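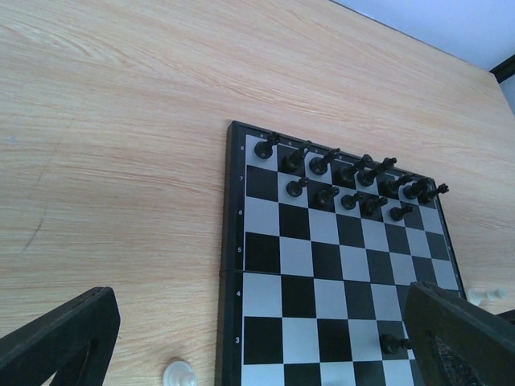 People will tell you that chess is a game for geniuses. Be suspicious of that. Chess has 6 kinds of pieces, and each kind moves in its own way, and you can learn all of it before lunch. The hard part is playing well, and that's a different matter. Start with how a board is laid out. On the black side of a board like this folding one, the tallest piece has a small cross on top. It's the king, and the whole game is about him. The white numbers printed down the left edge are there so that every square can have a name. The row with the 8 beside it is where the black king and his neighbors begin the game.

How does a square get its name?

Each row going across has a number, from 1 to 8. Each column going up has a letter, from a to h. Put the letter first and the number second and you have a square: e4, or b7, or h1. Grown-up players call the rows "ranks" and the columns "files." You don't have to. "Row" works fine.

Is the king the strongest piece?

You'd think so, with a hat like that. But the king can only move one square at a time. The queen can go as far as she likes in a straight line or on a slant, as long as nothing is in her way. So why does everyone fuss over the king? If he's attacked and can't get out of it, you lose, even if you still have your queen and a whole crowd of pawns.

Is it true that pieces are worth points?

Sort of. You may read that a pawn is worth 1, a knight or bishop 3, a rook 5 and a queen 9. Those numbers are handy when you're deciding on a trade. They don't win the game, though. My neighbor Szabolcs Orbán once grabbed my queen, added up his points out loud, and was checkmated two moves later by a rook he'd forgotten about.

Does the magnet do anything?

Some travel sets have magnets so the pieces stay on their squares when the car goes over a bump. They don't make anybody play better, whatever the box says. And don't trust a magnet too far. Tip the board hard enough and you'll be hunting for a bishop under the seat.

Do I have to learn openings by heart?

There are books with 70 openings in them, and books with more. I don't believe a beginner needs any of those. Try this for your first games: move a pawn in the middle, bring out your knights and bishops, and castle to tuck your king away. Then look at what the other person is up to. Most early games are lost when somebody leaves a piece where it can be taken for free.

What if I keep losing?

Then you're a normal chess player. Ask the person who beat you to show you the move where things went wrong. If they say "everywhere," ask somebody nicer.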